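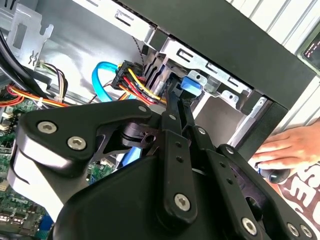

Gripper at an open desktop case, drive bay and motherboard behind

Legal Careers Board > In-House and Alternative Paths > Leaving a firm for a legal software company

hameck_lane
Posted 9 November 2018

Third-year associate at a mid-size firm, commercial contracts, mostly hardware supply and service agreements. I have an offer from Zutow, which sells contract review software to small and mid-size companies. The title is Legal Product Counsel. As far as I can tell that means half the week on templates and clause libraries, and half on the company's own contracts and privacy questions.

Base is lower than what I make now. They are offering options. There are more than 200 people at my firm and six lawyers at Zutow, counting the general counsel.

My questions:

Has anyone made this move and gone back to a firm later? Did the time count for anything?

How do I value the options, if at all?

Is there anything in the title I should push on before I sign?

I have two weeks to answer.

quillback
Did something close to this. I left after four years for a company that did e-signature tools, stayed for two, then went back to a firm. I was brought back one class year behind where I would have been. Some places wanted to knock off both years. What helped was that I could list deals I had negotiated myself, start to finish, with the other side's name taken out. Keep that list from day one. It is very hard to rebuild after you lose access to the files.

On options, treat them as zero when you decide whether you can pay your rent.

PorchLawyer
Push on the title. "Legal Product Counsel" can mean a lawyer or it can mean a product person who went to law school. If the company doesn't treat you as practicing, you may have trouble later with admission on motion in another state, where they want so many years of active practice. Read the rule for any state you might move to and get the job description to match.

Also ask who you report to. If it is the head of product, I would think twice.

hameck_lane
Thanks both. The offer letter says I report to the general counsel "with a dotted line to product." I didn't think much of it at the time. I will ask.

brightwater_esq
I'll disagree with PorchLawyer on reporting. I report to product at a company in this line and it has been fine. The general counsel signs off on anything that is legal advice to the company and everything else goes through product. I have learned more about how contracts get used after signing than I did in five years of drafting them. People on this board tend to treat anything outside a firm as a step down.

PorchLawyer
I didn't say step down. I said think twice. If you report to product and you tell them a feature gives legal advice to customers, the person writing your review is the person whose launch you just held up. That is a real problem whether or not it has come up for you.

brightwater_esq
It has come up. The launch was held for ten days and nobody's review suffered. I take the point that it depends on the people.

ruotsalainen_fan
What does the software do, roughly? Because there's a big difference between a tool that sorts clauses and a tool that tells a customer "this indemnity is bad for you, change it to this." The second one gets you into unauthorized practice questions and you would be the lawyer whose name is on the internal memo.

hameck_lane
It flags clauses that differ from the customer's own playbook and offers replacement wording from the customer's own library. There is also a starter library for customers who don't have one. I would be in charge of the starter library.

ruotsalainen_fan
Then the starter library is the part to ask about. Who wrote it, who reviewed it last, and what do the terms of service say about it. I would ask to see those terms before accepting. They are probably on the website anyway.

Kwan-ho Kwok
I was general counsel at a contract software company called Stirnico until June. A few things from the hiring side.

The dotted line is common and mostly harmless, but get one sentence in the offer letter saying your legal work is supervised by the general counsel. I added that for everyone who asked. Only one person ever asked.

Ask whether the company pays for your bar dues and continuing education. Ours did, but only after somebody complained. Ask whether you will be covered under the directors and officers policy or an employed lawyers policy. Those are different, and a small company may have neither for you.

On options, ask for the total number of shares outstanding on a fully diluted basis. The number of options in your letter tells you nothing without it. Ask for the strike price and the date of the last valuation. If they won't give you the total, that is your answer about how they treat employees.

Also ask how long you have to exercise after you leave. Ninety days is the usual term and it catches a lot of people, who have to find the cash for the exercise and maybe the tax at the same time.

quillback
Seconding the exercise window. I let mine go because I didn't have the money that quarter.

hameck_lane
This is very useful. I had not asked about insurance at all. The recruiter told me the number of options and said it was "generous for the level," and that was the whole discussion.

tollbridge
Contrary view. Stay another year. Third year is a bad time to leave because you have done enough to be useful and not enough to be trusted alone. At a company with six lawyers nobody is going to mark up your drafts. I left in my third year and I still have gaps I find out about in front of other people.

If the firm is bad, that's different. You didn't say it was.

hameck_lane
The firm isn't bad. The hours are what you would expect. I have one partner who does mark up my drafts carefully and I would miss that. What bothers me is that I have now done the same supply agreement for Hameck (the town, not me) area manufacturers so many times that I could do it asleep, and I don't see the work changing before sixth year or so.

tollbridge
Then ask the partner for different work before you resign. It's a five-minute talk. You may get a no, and you have lost nothing.

brightwater_esq
You might lose something. Some partners hear "I want different work" as "I am interviewing." I would not have that talk until I had the signed offer in my hand.

tollbridge
We know different partners.

Urho Jääskeläinen
I came over from Finland and practice in the States now, so my path was odd, but I worked at a software company here for a while between firms. Two practical points.

First, check your current firm's bonus date. I left 10 days too early once and lost the whole payment. Ask the new company to move the start date. They nearly always will, because they have been looking for months and another few weeks costs them little.

Second, conflicts. If your firm represents any company that Zutow sells to, or sues, or is negotiating with, you need to sort that out before you start. You still owe duties to former clients when you are in-house. I made a list of my matters by client name only and gave my new general counsel the names I needed to stay away from, with nothing about the work itself. Check with your firm's ethics person on how to do it. Some clients don't want even the name given out.

PorchLawyer
Good point on former clients. People forget that the rule follows you in-house.

ruotsalainen_fan
Also look at whether the offer has a non-compete. In most states you can't restrict a lawyer's right to practice, and a lot of ethics opinions apply that to in-house lawyers too. Small companies often use the same form for everybody and don't know this. I had mine taken out with one email.

Kwan-ho Kwok
True, and we were guilty of it. Our form had a non-compete for every employee including me. I signed it, then fixed it in my first month.

greenfield207
Can I ask a side question since several of you have been in-house? How much of the job is contracts for buying things, as opposed to selling? I have an interview for a similar role and the posting says "procurement support." I have only ever been on the sell side.

quillback
In my case it was a lot more than I expected. Laptops, office lease, cloud hosting, the phone system. None of it is hard, but it all lands on you because there's no one else.

brightwater_esq
Same. The vendor's form is usually take it or leave it under a certain dollar amount. Learn which three or four clauses you care about and let the rest go. For me it is data security, auto-renewal, liability cap and who owns the work product.

PorchLawyer
I would add assignment. If your company gets bought, somebody will have to go through every one of those vendor contracts looking for consent requirements, and it will be you.

greenfield207
Thank you. I'll read up on hosting agreements before the interview.

hameck_lane
Update. I spoke with the general counsel at Zutow for an hour. She agreed to put the supervision sentence in the letter. The non-compete was in there and she is taking it out for lawyers. Bar dues are paid. They do not have an employed lawyers policy and she said she would get a quote, which I believe, but I asked for it in writing.

She gave me the fully diluted number without any fuss. It comes to a very small percentage. I am counting it as zero, as quillback said.

The starter library was written by an outside firm and has not been reviewed since. That would be my first project.

tollbridge
Did you talk to the partner?

hameck_lane
Not yet. I think I will, once the revised letter comes. If he offers me something different I will at least have two things to compare.

tollbridge
Fair enough. I still say stay.

Kwan-ho Kwok
On the starter library, ask for the engagement letter with the outside firm before you touch anything. You want to know who owns the text and whether they disclaimed updates. And put a "last reviewed" date on every clause, even if it makes the product people unhappy.

Urho Jääskeläinen
And the bonus date?

hameck_lane
Paid at the end of January. I asked for a February start and she said yes.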